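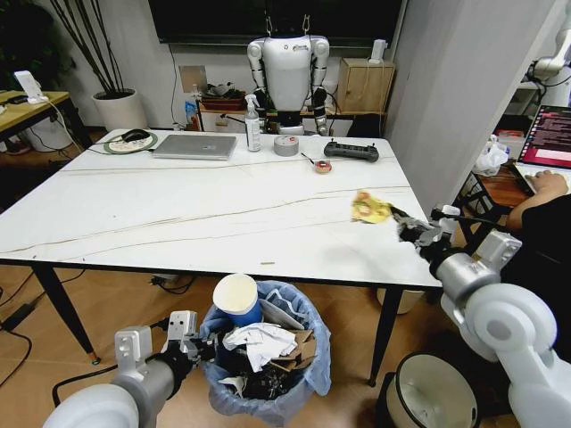
Marble-look table with black tapered legs, on a wooden floor.

Property > News > Niment

Search this site Enter suburb or keyword Go

Second stage at Mader goes on sale, and the queue was longer than I expected

1 November 2021

I drove out to Niment this morning thinking I'd have a quiet look around the sales office, grab a price list and be back at my desk by ten. No such luck! There were cars parked up on the verge all the way to the roundabout, and a bloke in a folding chair told me he'd been there since a bit after five.

The fuss was over stage two of Mader, the estate Kazmi has been building on the old nursery land on the eastern side of town. The first stage went quickly enough, but it was mostly family-sized blocks and plenty of people I know in Niment looked at it and shrugged. The new stage is different. It's 112 homes, nearly all of them single-level or with the main bedroom downstairs, and it's pitched squarely at people who already live here and are sick of mowing.

When the whole estate is finished there'll be 549 homes, so we're still at the early end of it. If you've only driven past on the highway side you won't have seen much yet apart from the dirt mounds and the big blue sign. Come in from the Kekov Road end and you get a better idea, with the first streets done, trees in (small ones) and bins out on the kerb like anywhere else.

I managed to get ten minutes with Stelios Christodoulou, who runs sales for Kazmi at Mader, while he was eating a sausage roll standing up. He reckons most of the names on his list this time are locals.

"They've got the big place up the hill, the kids have gone, and they don't want to move an hour away just to get something smaller," he told me. "They want the same doctor and the same bowls club. We had people asking for this floor plan before we'd drawn it."

I asked him straight out whether the prices had gone up since stage one and he said yes, they had, and blamed timber and trades. I can believe the trades part. I've been waiting on a tiler since winter. The price list wasn't being handed out to anyone who hadn't registered, which I thought was a bit precious, but Stelios says it'll be up on the estate's website once the first round of contracts is signed.

Now, the homes themselves. I walked through two of the floor plans taped out on the slab and then had a look at the display home, and I'll admit I went in ready to be grumpy about room sizes. The smaller plan is tight in the second bedroom – you'd get a queen bed in there and then you'd be shuffling sideways. The living end is generous though, and whoever put the laundry next to the garage door deserves a raise. Doorways are wide, the shower is level with the floor, and there's a decent linen cupboard. My own house has no linen cupboard at all, so perhaps I'm easily impressed.

What I didn't love was the storage outside. There's room for a shed the size of a phone booth, and if you're coming from a house with a proper workshop you'll be having a very big garage sale first.

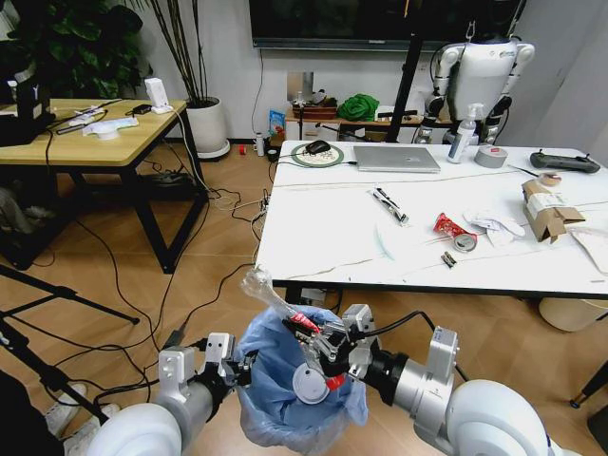

The other thing everyone wanted to talk about was the park. Kazmi's approved plan sets aside 1630 square metres in the middle of stage two for green space, with a path linking it through to the creek, and people in the queue were pretty keen on that. They were less keen when they heard the path won't be finished until after the last homes go up. One woman had printed out the plan and highlighted it, and she wanted to know whether the creek end would have lights. I couldn't find anyone in the office who knew. I've emailed and will put the answer up if I get one.

Lorcan Noonan lives in Kekov Road, directly across from the new entry, and he wasn't in the queue. He was in his front yard with the hose, keeping an eye on proceedings. He's had two years of trucks going past and he told me the dust got so bad last summer that he gave up on washing the car.

"I don't mind the houses," he said. "People have got to live somewhere. I'd just like the road fixed before they let the next lot in."

I'm with Lorcan on the road. The edges have broken away near the bend, and anyone turning right out of the estate at school time is going to be sitting there a while. The turning lane is part of the conditions on the stage, and work on it is supposed to start in December. Stelios says the contractor is booked. I've heard that about turning lanes before, so I'll be driving out for a look.

A few practical bits for anybody thinking of putting their name down. You need to register at the sales office in person with ID, and couples can register once between them, so sending your husband along separately won't get you a second go. Homes are being released in small batches and you pick in the order you registered. There's a holding deposit, refundable while you're still in the cooling-off period, but do get your own solicitor to read the contract and ask about the sunset date in particular. A friend of mine got caught on one of those up the coast and it was a miserable year for her.

By the time I left, the first batch was pretty much spoken for, going by the red stickers on the wall map. The corner homes facing the park went before anything else, and the ones backing onto the highway fence were still sitting there without a sticker. I'd want to stand in one of those backyards at peak hour before I signed. The fence is meant to be replaced with a taller acoustic one, although I couldn't see a date for it on anything I was shown.

Stelios expects the next batch to be released before Christmas. The sales office is off Kekov Road, first left past the blue sign, and it's open daily from ten. Parking's on the gravel opposite, and wear shoes you don't care about if it's been raining – I wrecked a pair.

If you bought in stage one and want to tell me how it's been, good or bad, drop me a line. I'm especially curious about the internet, as I've heard three different stories.

Contact the newsroom | Copyright 2021 | Back to top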